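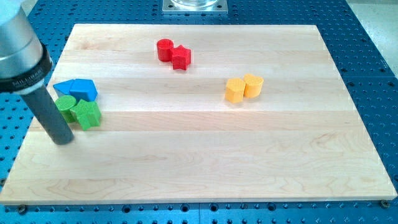 February, 6.40 am. Turbo session 3 of the Lorkcombe block, front room, window open.

Warm-up as before, then the long steady piece at 112 watts, small ring. Okon pedals read lower than the Wiltov trainer again. Recalibrated both and the gap stayed, so I'm logging pedals only from now on. Javiera, please do the same or our files won't match.

Left knee fine. Saddle still a touch high, will drop it before the next ride. Drank one bottle, should have been two.

Oriana wants the swim moved to evenings. Ok by me.

Last updated: February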